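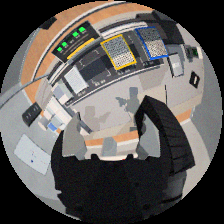

Simulated view from the gripper over the equipment deck, with yellow- and blue-framed trays in place.

Call for Participants: Review of a Gripper Fault in Laboratory Tray Handling

The Humis Institute invites laboratory technicians, automation operators and safety staff to take part in a paid study of a handling fault in its Funum bench system. Sessions will be held at the Institute's Zasitz building beginning in January.

Background

In the course of a 4000-cycle endurance run, the Funum arm closed its gripper on a tray that was not fully seated. The tray tipped during the lift and its contents spilled onto the deck. The controller recorded a normal grip and the arm continued to the next position. The operator on duty used the emergency stop. There were no injuries, but the spill reached the operator's side of the bench, and the Institute has classed the event as a safety matter.

An internal review found that the force reading alone could not tell a level tray from a tilted one. It also found that the stop was pressed later than the written procedure assumes. Automatic tray handling on the physical bench has been suspended until both findings are resolved.

What participants will do

Participants will watch simulated tray transfers from the gripper's viewpoint and press a stop control when they judge that a grip is unsafe. Some runs will contain a fault and others will not. Each session lasts 60 minutes and includes a short interview on alarm wording and the placement of the stop control. All work is done at a screen - no participant will stand within reach of a moving arm.

Who may apply

Applicants must be 18 or older and have at least 12 months of experience in a laboratory or in work with automated equipment. Programming knowledge is not required. Normal or corrected vision is needed, including the ability to tell colors apart. Employees of Tse, which supplied the gripper controller, are not eligible.

Payment and records

Participants receive $60 per completed session. Those who withdraw partway through will be paid for the time attended. Responses are stored under a code number, and no individual results will be shared with employers.

How to apply

Send a one-page summary of relevant experience to the Study Office, Humis Institute, Zasitz building, and write "Funum grip review" on the first line. Please list any hours when you are not available. Applications will be read in the order received - early submission is advised.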